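Feely bags are back for the spring term

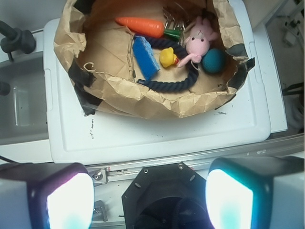

If you came to the October toy swap you'll remember the feely bag table, because half the under-fives wouldn't leave it. Well, it's going home with you this time! From Monday, February 5, 2024 every family on the Stendow toy library list can borrow a bag of bits and bobs for a fortnight, free, in the same way you'd borrow a puzzle or a ride-on.

The idea is as simple as they come. You fold the top of the bag down, let your child have a good look at what's inside, then close it up and take turns reaching in with eyes shut. Is it squashy? Is it bumpy? Has it got a beak? A rubber duck is nearly always guessed first, and a sponge takes far longer than you'd think (Kacper Malinowski's little boy was certain his was toast, and would not be talked out of it).

We try to get a real mixture of textures in. Something plush, something that squeaks or squashes, a ball, a thick bit of rope, a pretend vegetable. The toy carrot has been a huge hit at the Fludcombe group, where they've made up a whole story about a rabbit who keeps losing his lunch in the bag. Older brothers and sisters can play the memory version: everybody looks, one thing comes out behind a cushion, and you shout when you know what's gone.

Paper bags do get tired, so please don't worry if yours comes back torn. Carleen Sheehan has a stack of new ones and is happy to swap them at the desk. Plush things can go through a cool wash. Do check what's in your bag before handing it to a baby, take out anything small or with a loose string, and stay close by while they play.

There are 11 bags to go round, so put your name down early. The Cullholm families get first pick on the second week as they missed out last time.

We'd also love more things to fill them with! Wooden spoons, a clean loofah, big pine cones, an odd knitted mitten, anything with an interesting feel. Drop them in the crate by the door at Stendow on any open morning, and if your child invents a new way to play, write it on the card in the bag so the next family can try it.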